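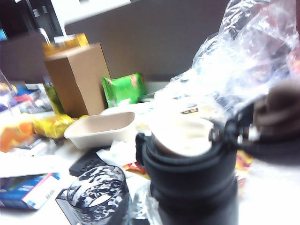
Vustanholm, Jul 21, 2020

Handout 6: Clearing a Shared Desk
Instructor: Fotini Chatzigeorgiou

I love this session! Start with the drinks. Close any bottle standing open, then move it and every cup well away from your sorting area. Next come tissues, wrappers and takeout trays. Flatten the big plastic bags last, once you've looked inside.
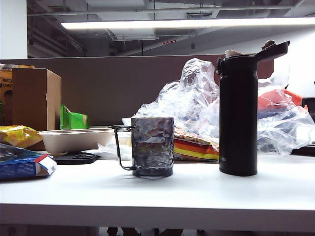
Mug and open bottle, with the snack package behind.

Now pick up one drinking vessel and really look at it. Rims and ridges collect grime, so run a damp cloth right around them (slowly!) and dry with a second cloth.
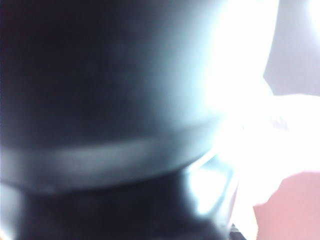

For Next Time

Bring two cloths and try Athina's 10-minute reset on your own desk.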